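Yeo Enamel Cleaning Paste, 300 g tub

We've been mixing this paste in our Clasitthorpe shop for 18 years, and it's still the one we reach for at home! A dab on a damp cloth will do a whole sink, and the tub lasts most families well past August. 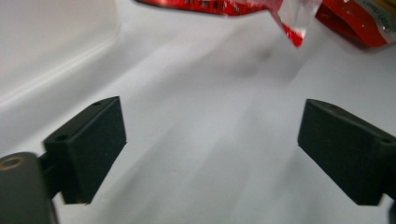
Rinse with warm water and buff — an old T-shirt is perfect. 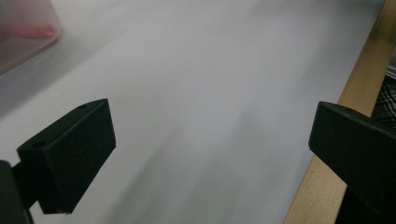

Yeo paste has no bleach and only a light lemon smell, so you can leave the windows shut in winter. We love it most on a broad white surface like this one, though colored enamel is fine too (test a small corner first).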